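Sim wrist cam with fisheye vs plain pinhole, results inside
Manipulation / Sim to real
31 replies

okton_fan
Posted in January

ok quick writeup before I lose the notes. We had a policy for the rack task (take box off wire rack, hold it upright, put it down on the counter) trained only in sim. Pinhole wrist camera in the sim, fisheye on the actual arm, undistort the real frames before they go in. That's how Savitz does it in their tutorial and it's what everybody in our lab copied.

Problem: undistorting throws away the edges. With the gripper right up in the view you need the edges. Policy kept clipping the rack uprights.

So the change: render the fisheye in sim. Same lens model as the real lens, black corners and all. No undistort anywhere. Everything else the same, 3,000 sim demos, same net, same training time. Three seeds each.

Short version: fisheye beat pinhole on all 3 seeds on the real rack. Most of the gain is fewer bumps on the way out. Picking up the box was already fine with both.

Will post the table when it's cleaned up.

graspy_mcgrasp

Nice. Did you calibrate the lens or just use the numbers off the data sheet?

okton_fan

calibrated. Data sheet numbers were bad near the rim, lines that should meet didn't. Took an afternoon with a checkerboard.

tin_elbow

Going to push back a bit. You changed two things. Lens shape AND field of view. A wide pinhole would also have shown the policy the rack uprights. How do you know it's the distortion matching and not just seeing more?

okton_fan

fair. I don't fully. We tried one wide pinhole run and the edges get stretched so badly that the box is tiny in the middle. It did worse than the normal pinhole but it was one seed so I left it out

tin_elbow

One seed is nothing. I'd run that properly before calling it a lens result. "Wider view helps a wrist camera" is old news, people have known that for years.

pcb_and_j

I think you're both half right. For the real robot the question is what do I do on my arm tomorrow, and the answer is stop undistorting. Don't care much why.

tin_elbow

Well I care why. If it's only field of view then I can crop smarter and skip the slow renderer.

graspy_mcgrasp

how slow is it btw

okton_fan

We don't ray trace it. Render a few normal views facing different ways, stitch, warp with the calibrated map. Maybe it'd be cleaner in a proper ray tracer but on our cluster this is cheap enough. Fernura has a lens plugin that does the same thing, we wrote ours before we found it, typical.

One gotcha. Warp the depth and the masks with nearest, not bilinear. I lost 2 days to that. Gripper mask had a soft halo and the augmentation was pasting junk around the fingers.

lurk_mode_off

Does the gripper being in view matter? In our set up we mask it out, the policy was locking on to finger position.

okton_fan

We leave it in. Real one has it in so sim has it in, same place same size. We do jitter the camera mount a little. If you mask it you also mask the bottom of whatever you're holding which with a tall box is a lot of it, though tbh the gripper hides that anyway.

pcb_and_j

+1 to leaving it in. We masked for a year, took it out, nothing got worse.

lurk_mode_off

hm. Opposite for us but our fingers are soft and they bend differently every time. Could be that.

shelfdweller

Can you say more about lighting? My guess is lighting matters more than lens. Gu renders come out flat and the rack just disappears against the back wall.

okton_fan

Lighting matters, yes. Hard shadows on in every episode, direction random. Shadows go across the box faces, across the counter, wherever they land. First version had soft ambient only and the policy fell apart when the sun came in the lab window in the afternoon. But both arms of the comparison had the same lighting so it isn't what made the gap.

shelfdweller

OK but that's at one lighting setting. Could be the pinhole policy needs the better lighting more. You'd want the grid, lens x lighting.

okton_fan

you want me to run 4 conditions x seeds lol. Yes it's the right experiment. No I don't have the compute this month

Ok here's a sim wrist view with a box in the fingers, since two people sent me messages asking what the input looks like. No undistort, no crop.
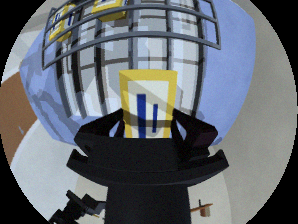

Before it goes in we resize, then color jitter, then random small shift. No rotation. Rotation killed it, I think because the black corners are a really strong cue for where the center is and if you rotate about the wrong point the lens model is a lie. Could be wrong on the reason. The drop was real, all seeds.

Also boxes: we randomize where they stand and how much they lean. Want leaning ones in training or the real rack will surprise you.

tin_elbow

Thanks for posting it. That does help my worry a little, the rails are bowed a lot and no crop is going to give you that. Still want the wide pinhole with real seeds.

graspy_mcgrasp

Wouldn't the net just learn the undistort on its own if you gave it enough real frames? Feels like matching the lens in sim buys you what a small fine tune would.

okton_fan

Probably with enough real frames. We had zero real frames in training, that was the whole point. If you can collect real data go collect it.

pcb_and_j

does the box texture matter? Yours are pretty plain, yellow border and some blue bars

okton_fan

Didn't test it. Guess: plain is harder for us not easier, less to hold on to. Someone with a grocery set please try.

shelfdweller

I have one. Will try next month if my arm is back from Okton by then, wrist joint is shot.

tin_elbow

If you run it do both lenses plz. And the wide pinhole. I'll keep saying it

okton_fan

ok ok. Queued the wide pinhole, 3 seeds, same 3,000 demos. Table goes in a new thread when its done, this one is getting long. Calibration script is in the first post of my old lens thread, needs the newer version of the solver or it crashes on load.

lurk_mode_off

script link is dead for me

okton_fan

fixed, try again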